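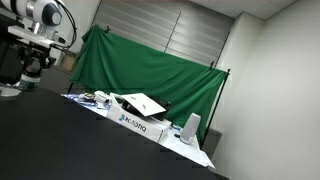 Visit to Lurnex, Jirkberg: bench room, coverings and small-item storage

Attending from Oken: Angus Aitken, Faizal Latuheru and the writer. Our host was Senga Cruickshank, who runs the bench room. Qusai Atallah joined us for the stores section and for the last half hour.

We arrived Tuesday at 9:40 a.m. and left at 2:15 p.m. The purpose was to look at work surfaces and the handling of small loose items before we order for our own second room. Lighting and ventilation were outside the visit and are mentioned only where they affect a surface.

## Room and layout

The bench room is on the ground floor, on the north side of the building. It was formerly two offices. The dividing wall came out before Lurnex took the lease, and the line of it can still be felt in the floor as a shallow ridge under the vinyl. Tables that straddle the ridge have to be leveled with adjustable feet. Senga keeps a spirit level on a hook by the door for this, and the feet are rechecked whenever a table is moved.

Two kinds of surface are in use. The black tables have a matte top and are left bare. The white tables are used with a covering, and the green backdrop stands behind them. The black and white tables are set end to end or side to side as a job requires, so the layout on the day is one of several.

Table height is common to both kinds. Lurnex arrived at this after a period with mixed heights, when items slid or were knocked at the step between one table and the next. Two older tables that could not be matched were moved to the stores corridor.

## Black surfaces

The black tops were supplied by Gunn. Angus Aitken asked why matte was chosen, and the answer was glare. The first top tried had a slight sheen and gave a reflection of the ceiling lights from most standing positions. Small dark parts were hard to find on it. The matte tops do not solve the second problem, and dark screws and clips are still not sorted on black at Lurnex.

Marks show on the matte finish. Fingerprints come off with a damp cloth, but a dry cloth leaves streaks, and polish is not allowed in the room at all. Lurnex had one top with a bright patch, caused by rubbing at tape residue with an abrasive pad. It could not be restored and was turned end for end so that the patch sits under a shelf. Gunn's advice on tape residue is to warm it and lift it with a plastic scraper.

We were given the reference for the tops, 2,191, and the reference for the matching edge strip, 2,462. Both are Gunn stock numbers. Senga advised ordering the edge strip at the same time, as her second batch of strip did not match the first for shade.

## White surfaces and coverings

A covered white surface is used for anything with small pieces. The covering is changed when it is marked, torn or curled at the ends. Lurnex has used both paper off the roll and a plastic sheeting, and gave us their notes on each.

Paper:

- Lies flat after a night under weights. Fresh off the roll it lifts at both ends.
- Takes pencil, so positions can be outlined and labeled directly on the surface.
- Tears at the table corners if pulled tight. A folded corner lasts longer than a cut one.
- Absorbs spills, and then wrinkles. A wrinkled sheet is replaced the same day.

Sheeting:

- Wipes clean and lasts several times as long.
- Picks up dust and lint by static, worst in November when the heating comes on.
- Light pieces cling to it and are awkward to pick up.
- Slides on the table unless taped on at least two sides.

Senga prefers paper. Qusai prefers sheeting for long jobs, on the grounds that changing paper means clearing the table. Both views are recorded here as given. My own opinion is that paper suits our second room, where most jobs run for a day or less, and that a roll holder at the table end would remove most of the labor.

The roll used is 45 inches wide. It covers the table with enough left over for a fold on each long side. Faizal checked this against our tables and the same width would work for us, with a smaller fold.

Tape is low-tack paper tape only. Duct tape was used early on and took the finish off a table leg.

## Backdrop

The backdrop is green. Lurnex chose it as a plain ground against which white and black items both stand out. We discussed gray as an alternative. Gray had been tried for a short time and white boxes read well against it, but metal parts did not.

It is taken down and shaken out at regular intervals. Creases are the main nuisance. Folding is banned, and spare lengths are kept on a cardboard tube in the corridor. One spare had been folded in a drawer by a previous tenant of the room and the creases had still not dropped out.

Faizal asked whether green causes any color cast on white paper near the foot of the backdrop. It does, slightly, under the warmer of the two lamp types Lurnex owns. With the cooler type he could not see it.

## Small items

Most of our time went on this section, as it is where our own room performs worst.

Small items at Lurnex are kept together in a cluster at one end of a white table during a job and go back to trays at the end of it. There is no permanent storage on the tables. The rule is that a table can be cleared to bare covering in a few minutes. In practice a few pieces are left out at the end of the day, and Senga does not object as long as they are at the end of the table and away from the front edge.

The trays live in the stores corridor on open shelving, 6 to a shelf. Each tray has a white liner cut from offcuts of the table paper. Tray labels are handwritten. Printed labels were tried and were always out of date, since reprinting one meant a walk upstairs to the label printer.

Short cables are the one category with no good answer. They are too springy for the trays and too short to hang. Lurnex has tried clips, elastic loops and a pegboard. At present they are placed in a shallow drawer, uncoiled, and sorted by connector. Angus Aitken suggested sorting by length. Senga's experience was that people reach for a connector first and will accept any length that fits.

## Boxes

Manufacturers' cartons are kept and used. Lurnex does not flatten a sturdy box until the contents have been in service for some time, partly for returns and partly because a rigid carton makes a useful raised surface on a table. Cases and flat boards are often parked on top of one.

The limits given to us were sensible. A box used this way is placed with its long side to the front and the lid taped down. It is not stacked on a second box. A board laid across the top should not project so far over the front that a sleeve can catch it, and we were told this is the rule most often broken. Nothing is stored inside a box that is being used as a stand, as it will not be found again.

Boxes not in use go on the top shelf of the corridor with the printed side outward, so they can be identified from the floor. Angus Geddes, who manages the building, has asked that the shelf not be loaded above the line of the door frame. The line is marked with tape.

## Bottles

Bottles on the benches must carry a label. A bottle with no label is removed, whatever anyone says is in it. The preferred position is well back from the working area, on the black tables, where a ring or drip can be wiped. Bottles are kept off the paper.

We asked about drinks. They are allowed in the corridor only. The mat by the door was bought for cups and has since become the place for keys.

## Cleaning

Routine cleaning is done by whoever used the table last. The sequence posted on the wall is:

1. Return small items to trays.
2. Lift boxes and boards and check underneath.
3. Brush the covering toward the far end.
4. Replace the covering if marked.
5. Wipe the black tops with a damp cloth.

Step 2 was added after a missing part was found stuck to the underside of a carton by its tape. The floor is swept in the evening under a contract with the building, and the sweepings are left in a bucket overnight so that they can be checked for dropped pieces. Qusai says something is recovered from the bucket most weeks.

## Items for our second room

Order the matte black tops from Gunn with the edge strip on the same order. Faizal to confirm depth, as our wall has a conduit that Lurnex's does not.

Paper covering, same width as seen. Trial of one roll before a holder is bought.

Set all tables to one height before anything else is installed. Angus Aitken has the measurements.

Backdrop in green, stored on a tube. We have no corridor space for the tube at present, and the cupboard under the stairs is too short.

Trays and liners as at Lurnex. Labels by hand.

Cables undecided. Senga has offered the old pegboard free of charge if we collect it, and it will need a van.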